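配線をつかむロボット、数字の読み方
2021年7月20日

細い電線の束を双腕ロボットに仕分けさせる。Merstedの名で広まりかけているこの研究は、正しくはMerstead方式という。6月に公開された報告書は、人が遠隔操作した手本を最大400回分学習させれば、未知のハーネスも扱えるようになると述べている。景気のいい話だが、報告書を最後まで読むと印象はかなり変わる。

柔らかい線材は昔から自動化の泣きどころだった。置くたびに形が変わり、絡み、端子は思わぬ方向を向く。自動車用ハーネスの組み立てにいまも多くの人手が残るのはそのためだ。開発元のJemulaは、形状を逐一推定する従来のやり方を捨て、カメラ映像から腕の動きを直接出力させる道を選んだ。発想そのものは目新しくない。違いは手本の集め方で、部品の置き場所を毎回変え、失敗からの立て直しも記録に含めたという。

問題は評価である。試行は300回。ところが試験に使われた部品は16種類にとどまり、その多くは学習時の部品と線の太さもコネクタの形も近い。「未知」と呼ぶには近すぎる。しかも成功の定義は「部品が指定の場所に入ること」で、端子の向きも、線に無理な力がかかったかどうかも問わない。工場で後工程を受け持つ人なら、まずそこを尋ねるだろう。

比較対象にも首をかしげる。従来手法の代表とされたDimitzの制御ソフトは、調整にどれだけ手をかけたのか記載がない。手本を200回に減らした条件では両者の差がほとんど消えるのに、本文は一行で通り過ぎ、グラフは付録に回されている。 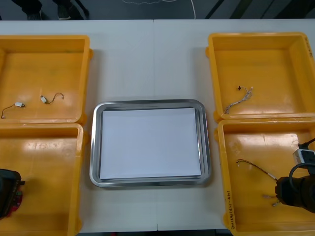 作業台に並ぶ黄色いトレーと配線部品。中央の金属トレーには白い紙が敷かれている。

机上の条件と量産ラインとの隔たりも大きい。部品が一つか二つずつ浅いトレーに置かれているのと、箱いっぱいに絡み合っているのとでは、難しさがまるで違う。導入を検討中とされる部品メーカーのBangashは、本誌の問い合わせに「評価の段階」とだけ答え、時期も対象工程も明かさなかった。

それでも、立て直しの動作を手本に入れるという工夫には見るべきものがある。報告書の付録によれば、つかみ損ねたあとに腕を引き、角度を変えてやり直す動きは、この記録を外すと目に見えて減った。主張の中でいちばん裏付けがしっかりしているのはこの部分だ。Jemulaは手本データの公開を予告しているが、期日は示していない。第三者が別の部品で同じ試験をするまで、「未知のハーネスも」という一文は割り引いて読んでおきたい。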